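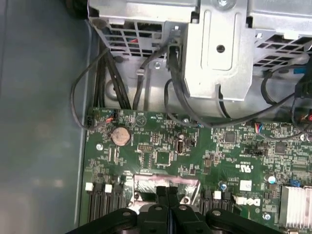
4.3 Failure during teardown: the snagged cable

The fault we spent most of January on was a cable snag, and it did not show up in any of the force logs until it was too late. Task is desktop teardown: chassis open on the bench, arm comes in from above, takes out memory, then the coin cell, then the heatsink screws. The planner treats the board as a flat plate with parts on it. Real boards are not like that. In Fig. 3, the wrist camera's view, a black cable arcs out from under the drive cage and sweeps right across the upper part of the board, and a thinner one loops out over the bare chassis floor before it comes back to a header at the board's left edge. Neither is in the Trosis map. The fingers are over the metal bracket between the two sets of memory slots, and as far as the planner knows, the way up toward the cage is free.

Fig. 3. Wrist camera view of the board with the gripper over the memory area. Black cables hang from under the drive cage.

What happened, in short. The arm had finished the left memory slots on a different unit of the same kind and was retracting. Retract is a straight lift and then a sideways move at 2 cm above the tallest mapped part. A cable loop was standing higher than that. Finger linkage went under the loop, the loop slid down into the gap between two links, arm kept going. The chassis was clamped so it stayed put. The header did not. It came off the board with the pads still on it, and the cable end whipped back over the memory slots. Operator hit the stop by hand. The software stop never fired.

4.3.1 Why the stop did not fire

Three things lined up. First, the force threshold. We had raised it the week before, since pulling modules with stiff latches kept tripping the old limit and the runs were getting nowhere. The new limit was fine for latches. It was much too high for a cable, which loads up slowly and then lets go all at once. By the time there was enough force to see, the header was already leaving.

Second, the limit was global. Rutero (our arm controller layer) had one number for the whole job: approach, grip, pull, retract, all the same. There is no good reason for a retract in open air to be allowed the same force as a pull. We knew this. It was on the to-do list, under "later".

Third, the camera. The wrist view was live the whole time and the loop can be seen in the recording for 19 frames before contact. But the map is built once, at the start, and the live view is only used for fine alignment over a target. During retract nothing reads it. A person watching the screen would of caught it, and the operator was watching the arm, as they are told to.

4.3.2 Cables in the map

Black cable, dark gaps, shadow under the cage. Depth is poor on all of it. The Trosis mapper throws out thin returns as noise, and it is right to do so most of the time, or every board edge would grow whiskers. So the cables get filtered and the parts they lie over come out as clear surface. We tried turning the filter off: the map filled up with junk and the planner refused almost every path. Tried a color mask too. Helped with small colored leads at the headers, which were never the problem, and did nothing for black on dark.

Cables also move. This should have been obvious. A loop pushed aside by one pull is somewhere else for the next one, so a map taken at the start is wrong after the first module comes out. Remapping after each step costs time but we do it now.

4.3.3 Repeat tests

We set up the snag on purpose using scrap boards, old limit and new limit, with the loop placed by hand across the retract path. With the raised limit the header was damaged in every run we made. With the old limit the arm stopped in most of them, but some headers were still bent. A threshold alone does not fix it. Soft cable with a lot of slack is the worst case: the arm travels a long way with nearly no force, and then the slack is gone.

Sampling was not the issue, by the way. We log force at 2000 Hz and the rise is clean in the trace. The information was there, the limit was just set for a diferent motion.

4.3.4 Changes made

Limits are now per phase. Retract has the lowest, pull the highest, and pull is only active while the fingers are closed on a module. Change is in Rutero as of February 2020.

Retract goes straight up to full clearance above the cage before any sideways move. Slower, ugly, works.

Keep-out volume under the front of the drive cage, drawn by hand for each chassis type. Soomro, the annotation tool, was built for labeling parts and not for this, so the volumes are boxes and they are too big. Some screws near the top of the board cannot be reached anymore and are left to the operator.

Displacement check during retract: if force rises steadily over 5 mm of travel the arm halts, whatever the absolute value. This is the one that catches slack cable once it starts to tighten. It also halts on the gripper's own hose when that drags, so there are false stops, and we have not tuned them out yet.

The exposed link joints are still there. A sleeve over the linkage would keep loops from getting in at all, and the Prarna gripper revision is supposed to have one. Not tested at time of writing. Until then the rule at the bench is that loose cables get tied back before the arm is enabled, and the operator keeps one hand at the stop through every retract.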